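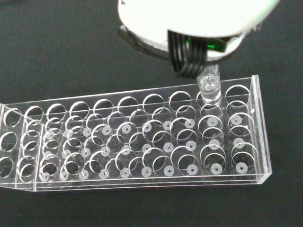 Où en est la remise en ordre des portoirs et des flacons ?
Côté portoirs, le tri est fini. Côté flacons, encore en cours – la reprise des étiquettes prend plus de temps que prévu, fin visée en septembre.

Point d'avancement pour Elfriede Kuster, fonds Premden
Rédigé par Jonatan Lie, labo Preruvar

Fait depuis le dernier point
Inventaire des flacons : 1613 saisis dans le tableau commun, sur quelque 2000 attendus. Le reste est dans la chambre froide du fond, pas encore ouvert les cartons.
Les portoirs transparents sont gardés pour la paillasse. On voit les flacons à travers, pratique pour contrôler un niveau sans rien sortir. Les vieux portoirs en métal partent au rebut, sauf deux que l'équipe du soir veut conserver.
Plan de rangement affiché à l'entrée. Un portoir = un lot, plus de mélange. Règle à peu près suivi.

En cours
Flacons sans étiquette lisible : 203. On recoupe avec les anciens cahiers, c'est lent. Environ la moitié du carton Chrysikopoulos est identifiée, l'écriture n'aide pas.
Nettoyage des portoirs : eau tiède et savon doux, pas d'alcool sur l'acrylique (ça blanchit et ça fissure à la longue). Consigne repassée à tout le monde, un portoir déjà abîmé avant qu'on s'en aperçoive.
Essai de deux tailles de trous pour les flacons à col large. Les petits bougent un peu dans les grands trous. À revoir avec le fournisseur.

Retards et soucis
Livraison Prorkideck incomplète – il manque 5 portoirs, relance envoyée, réponse vague. Pas bloquant pour l'instant mais ça le sera dès que la chambre froide sera vidée.
Le congélateur du couloir a givré, une matinée perdue à tout transvaser. Rien de jeté.
L'imprimante à étiquettes : rouleaux mauvais format, recommandé.

Budget
Ligne petit matériel consommée aux deux tiers. Les rouleaux passent dessus. Je demande à basculer le reliquat « déplacements » vers « consommables », le formulaire est joint, il faudrait votre accord avant la prochaine commande svp.

Prochaines étapes
Ouvrir les cartons du fond.
Finir les cahiers Chrysikopoulos.
Décider pour les flacons qu'on ne retrouvera pas : destruction ou quarantaine. Votre avis serait utile là dessus, la convention ne dit rien.
Visite possible le matin, avant 11 h de préférence, l'après-midi la paillasse est prise.

Tableau à jour sur demande. J.L.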